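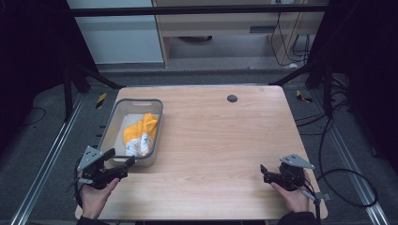
A bright yellow-orange cloth in the grey basket.

I've been meaning to write about the new tail lift for weeks, and my cousin Rima keeps asking, so pour yourself a tea! We had it fitted to the old van by Wayne Clegg over at Ekside in the end, after a lot of dithering (mine, mostly). It lifts 400 kilos, which is far more than I'll ever ask of it, and it folds up so flat behind the doors that I can still see out of the back window. The fitting took two days and the wiring had to be done again, but Wayne was lovely about it and didn't charge extra. My knees are very grateful. I still need to grease the hinges before November, and Omar has promised to lend me his gun for that.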